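Progress note, Grikdale workshop, cables and tables strand

Ashwin, as promised, sorry it's late in the day. Written between deliveries so forgive the state of it. Covers everything since the last note up to Tuesday dinnertime.

**Short version**

- Lead sorting going well. 374 leads sorted, tied and labelled. Target for the whole grant is 1,000.
- Tables: all sanded and oiled bar the two by the door.
- Money: £600 spent out of the sundries line, list further down.
- Behind on the labels. My fault mostly, ordered the wrong width.
- Need a decision from you on the Gumau boxes.

**Leads and cables**

This is the bulk of it. You'll remember when we took the unit on, everything came over from Fliledville in one go, tipped into crates, power leads in with data leads in with God knows what. First fortnight was just getting it apart. Slow. You pull one end and four others come with it.

How we're doing it now: one crate at a time, tipped out on a table, plugs found first and pulled to the edge, then work back from the plug to the middle. Much quicker than starting in the middle, which is what we did to begin with. Once a lead is free it gets wiped down, looped (loose loop, not wound round the hand, we had a few go kinked that way), tied, and hung on the rail by type. Anything with a split in the jacket goes in the red tub and doesn't come out again.

The black ones are a pain. Nearly everything we got is black, so following one lead through a heap by eye is hopeless after half an hour. Tried coloured tape on each end as we find it and that has helped. Would like more tape, see spend.

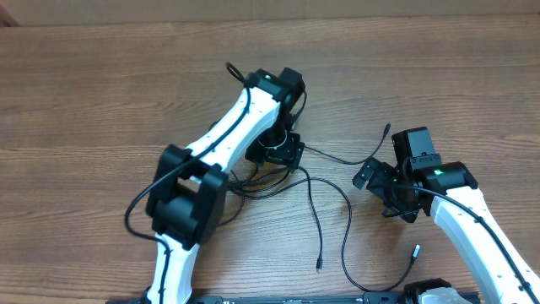

Short leads take nearly as long as the long ones, by the way. I had put down in the plan that they'd go twice as fast and they don't. The time is all in the plug ends and the label. So the weekly figure I gave you at the start was too hopeful and I'd like to change it in the plan if thats alright. I've not put a new figure in yet, want another full week first.

Red tub: 38 leads scrapped so far. Split jackets, bent pins, one that had been joined with sticky tape. All cut in half so they can't wander back onto the rail. The scrap man will take them with the next load, no charge, but won't pay us for them either.

**Tables**

Wood has come up better than I thought. Sanded along the grain, two coats of oil, left overnight between. The grain shows nicely now and plugs don't catch on it the way they used to. The two by the door are still to do, they're in use all day and I can't spare them until the next batch is hung. Aiming for a weekend.

Small niggle. Someone put a hot mug down on the long one before the second coat had gone off and there's a ring. Will sand it out when I do the others. Mats bought.

Rule now is nothing stays out on a table overnight unless its plugged in and being used. Loose ends get put up before lock up. Works most days. Fridays not so much.

**Rail and storage**

Rail is up along the back wall, hooks both sides. Already filling and we're well under halfway, so the sums were off. Options:

1. Second rail under the first. Cheap, but the long leads would drag on the floor.
2. Drawers for the short stuff, keep the rail for long. Costs more. I prefer this one.
3. Send sorted leads out sooner so they don't pile up here.

Could do 2 and 3 together. Pascu have said they'd take a first lot in December if we can get it boxed and listed by then. I think we can, so long as the labels turn up.

**Labels**

Ordered 12mm, printer only takes 9. Sent back, waiting on the swap. In the meantime we're writing on masking tape in biro, fine for now but it rubs off and we'll have to do those ones again. I've kept them at the left end of the rail so we know which they are.

**Spend this period**

£600 all in, from sundries:

- rail, hooks, fixings
- table oil, sandpaper, a decent sanding block
- cable ties, the reusable sort
- coloured tape
- labels (refund due on these, so the figure will drop a bit)
- mats

Receipts are in the green folder, will scan them when the scanner behaves. Nothing out of the equipment line yet. Drawers would come from there if you say yes.

**Gumau boxes**

Nine boxes still sat in the corridor with Gumau written on the side. I opened the top one, adaptors and short leads, mostly decent. Not in the original count and not in the plan. Do we:

- sort them under this grant and count them towards the total, or
- leave them shut til the end?

I'd rather sort them, they are cleaner than what we've got and would bring the numbers up, but don't want to do it behind your back. Need to know either way soon as the corridor has to be kept clear.

**Next few weeks**

- Finish the crate that's open now, then the two big ones under the window
- Last two tables
- Redo the biro labels
- Price up drawers, two quotes
- Start a box list for Pascu
- Clear corridor, one way or the other

**What I need from you**

Yes or no on the drawers. Yes or no on Gumau. And OK to change the weekly figure in the plan. A quick reply is fine, I'm in from eight most mornings and the phone at the unit works again.

Will send the proper spreadsheet with the counts by type when I've finished typing it up, half of it is still on paper pinned by the kettle.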